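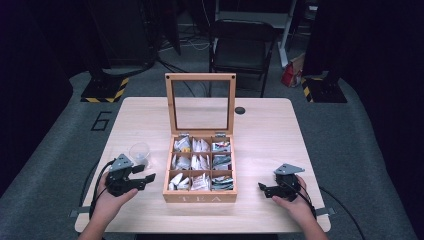 Gripper trouble: your questions, my answers

I get the same emails every week, so I've put my replies on one page. I'm Genalyn Marquez and I look after the hand-held grippers at our Utville site.

Why did the fingers stop closing all the way in January?

A worn cable! The left one had been rubbing on a table edge, and after 133 runs the signal started dropping out halfway through a grab. We lost 50 recordings before I caught it – my fault, I was only looking at the right side.

Did anyone get hurt?

No. One of us got a pinched thumb when the fingers snapped shut on reconnect, and that was it. Please unplug before you touch the linkage, even if it looks dead.

Can I still use the old tea box recordings?

Anything up to run 75 is fine. After that, check the left finger trace for flat spots (they're pretty obvious once you've seen one) and toss the run if you find any.

How should I route the cables now?

Leave a loose loop on each side and keep it off the table edge. No tape on the moving parts, please!

Mine does the same thing. Who do I ask?

Write to me and put Skokley in the subject line. Tell me which gripper it is and the run number where it first acted up.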